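Pladham Grapes: read me first

Hi! I'm Efe Ogbonna and I put this set together, so if something is broken, it's on me. It holds 1639 demonstrations of one arm picking up fruit and setting it down again, all driven by hand over remote control. I started with the Colitetti leader arm, then moved to a plain joystick in June (my elbow was complaining), and you can tell which is which from the "driver" column.

Grapes are the hard part, and the reason I bothered at all. They squash, they roll, and a bunch never hangs the same way twice! The white tabletop helps a lot with finding them from the wrist view.
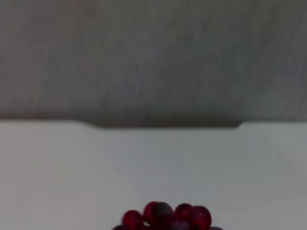 Each episode has the wrist video, joint positions and the gripper opening, plus a one-line instruction I typed in myself, typos included. There are 26 folders, one per session. Folder 7 has a clock problem, so the video runs a little behind the joints. I left it in, but skip it if timing matters to you.

To load everything, point the Dauda reader at the top folder and let it go. It wants version 6 or newer; older ones choke on the gripper column and give you a very unhelpful error.

Still to do: clean up the instructions, and add the failed grabs I've been keeping on another drive. If you train something on this, write to me, I'd love to see it!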